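Draltia notebook, 20 August 2018
Method: finding the release moment without a force sensor

Written in the evening, from my paper notes. Meriem, please correct where I remembered wrongly.

Purpose of the day was to decide if we can label the release moment in the mouse task from the picture and the finger opening only. Until now I marked it by hand, and my marks from January do not agree well with the marks of Notburga. On the same recordings she places the release later than I do, because she waits until the finger stops moving and I take the first visible gap. Both are reasonable, but a policy trained on a mixture of them hesitates above the pad and then drops the object.

Place was the long dark table in the ground-floor hall at Trusullow. I left the table as people use it, with the paper bag, the small bottle with the blue cap, the orange thing and so on, all behind the working area. The task is always the same: take the white mouse between the magenta pads, bring it to the mint mouse pad, set it down with the buttons pointing to the far end, open, go back. I varied the starting place of the mouse and the place of the pad. The clutter I did not vary on purpose.

We have 70 demonstrations in total for this task, which is few. I prefer to have them clean before making more.
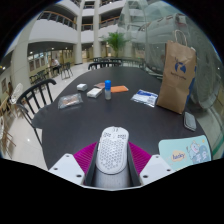 Procedure for the labels

The finger opening comes from the distance between the two white brackets in the picture, computed with the Gisler script. The script was written for the old fingers, so first I had to give it the new bracket outlines. The screw holes are good points for this, they are dark on white and they do not change with the light from the hall. The magenta pads are easier to find by color, but they deform when they press, and then the opening is read too small exactly at the time when we need it. So: brackets for the opening, pads only for deciding if something is between them.

Then three signals are put together:
- opening, smoothed over a short window
- motion of the mouse relative to the fingers, from points on the shell
- motion of the pad relative to the fingers

Release is the first moment when the opening grows and the mouse stands still relative to the pad. The third signal is what was missing in January. With only the first two, a mouse which slips in the fingers during carrying looks like a release. I had several such false ones, mostly in fast movements toward the right side.

The holes in the mouse shell help and disturb at the same time. They give many points to track, but all holes look similar, and the tracker likes to jump by one row. The result is a mouse which seems to walk slowly forward in the fingers. Meriem proposed to use only the front edge and the borders of the buttons. I tried it with her list of points and the walking is gone. Fewer points, but I trust them more. The lower black part is masked before the tracking, as always. Do not forget to load the mask for these fingers; with the old mask I lost half an hour.

Position of the hand-held tool

The glass on the right side of the hall is a problem for the tracking of the tool itself. It reflects the balconies and railings, and the reflected points move in the wrong direction when I turn the wrist. In most recordings the table and the columns give enough good points and the result is fine. In the worst ones the path has a small step near the end of the carrying. I compared with the path relative to the mouse pad only, and there the step does not exist, so it comes from the background and not from my hand.

For now I reject the right third of the picture in the map-building stage. It is not elegant -- a place with glass on the left will need another rule -- but I want to see first if the labels improve.

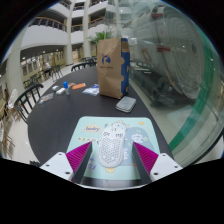 Why not mark the release when the fingers are fully open?
By then the hand has often started to go back already, so the policy would learn to leave while it is still letting go. The label must sit before the backward motion begins.

Result so far

From the recordings I cut 462 short segments around the set-down. Notburga and I looked at those where the automatic label and our hand marks are far apart. In most of them I now believe the automatic one. The ones that remain wrong have something in common: the mouse touches the pad with the rear first and tilts forward during the opening, so "stands still relative to the pad" comes too late. I do not have a good rule for this. Maybe a weaker limit on rotation than on shift.

Two short trainings are on the Musik machine, 1,000 steps with the old labels and 1,000 with the new, same seed, same cut. This is too short for a real comparison, only to see if the loss near the release behaves differently. In the first look the new labels give a narrower error at the opening action and no difference elsewhere. I will not put it into the report before we try it on the arm.

To do
- rotation limit for the tilt cases (me)
- compare the background rejection with a pad-only path for all recordings (Meriem)
- second person marks a part of the segments without seeing the automatic label (Notburga, if she has time)
- rename the mask files, the old and new names are too similar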